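Call for Participants: Student Manipulation Project, Spring Term

The Poscombe Robotics Club is recruiting students to record hand-held gripper demonstrations for the Dusirton project. Recording starts in February and continues until the task list is complete. No programming experience is required. Participants who want to work on the training code can say so on the sign-up form and will be placed in the software group after their first recording block.

Each participant operates a hand-held two-finger gripper with a camera mounted behind the fingers. The current task set is desk tidying: pick up a marker from the tabletop and place it in a compartment of a clear acrylic organizer. The target compartment is given on the task card. Start positions for the marker and the organizer change between demonstrations and are also listed on the card.
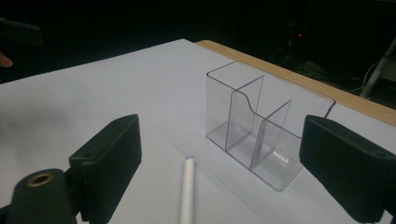
What participants do

Sessions last 2 hours and are run in pairs. One person operates the gripper; the other resets the table, reads out the next card and logs the result. Partners swap at the halfway point. A failed grasp is logged as a failure and kept. Do not restart a recording to get a cleaner take.

The club has 967 usable demonstrations from the fall term. Most of them use opaque trays, and the policy trained on them performs poorly with transparent containers. The spring recordings are meant to fill that gap.

Requirements

Enrollment in any program at the school, any year.
Availability for five sessions during the term.
Ability to stand and hold the gripper at table height for several minutes at a time. Logging-only places are available on request.
Completion of the bench safety briefing before the first session.

Places and credit

There are 38 places. Participants who complete all sessions receive lab hours toward the Grasso practical module and are listed in the dataset notes unless they ask to be left out. Audio is not recorded.

How to apply

Pick up a form at the Miretti Building front desk, or ask for one at the club bench. Include your year, your program and the afternoons you are free. Returned forms go to Hedvika Hubáček, project lead, who assigns the pairs. Applicants who already have a partner should write both names on each form.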